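Print competition (wedding photography)

A print competition, in wedding photography, is a contest in which working photographers submit physical prints for scoring by a panel. It is distinct from online awards, which are judged from files on a screen. Supporters describe print judging as the stricter of the two. The evidence for this is thin and comes mostly from people who enter.

Format

Entrants pay a fee per print and deliver mounted work without a name on the front. Judges view each print for a short time under fixed lighting and give it a score, usually out of 100. Prints above a set mark receive a merit or a higher award. There is often no limit on how many merits can be given, so an "award-winning" photographer may have shared the honor with a large part of the field.

The Brakville Print Salon, a regional event held each July, caps entries at 300 and uses a panel of six. Its rules allow a judge to challenge a score, after which the panel talks the print over and votes again. Scores nearly always rise after a challenge - a pattern the organizers have called healthy debate and others have called politeness.

Criticism

Dineo Shabalala, a former Brakville judge, has argued that panels reward heavy editing and dramatic skies over pictures a couple would want to keep. Kibet Chege has questioned whether anonymous judging means much in a small region where most judges already know each entrant's style. Organizers replied that judges must step down when they recognize a print. How often they do so has not been published.

Cost is another complaint. Entering eight prints at Brakville, with mounting and shipping, comes to roughly 200 dollars before any travel. Whether an award brings in bookings is unclear. Surveys quoted in its favor tend to ask winners.

Presentation

Most salons require plain mats and ban frames, glass and decorative backing. Sets for the album class are shown on a bare table, and covers are not scored, although entrants continue to spend money on them.

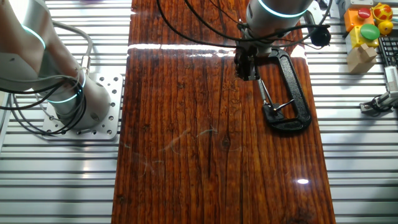 See also

Album design
Image competition ethics
Photographic mounting
Wedding directory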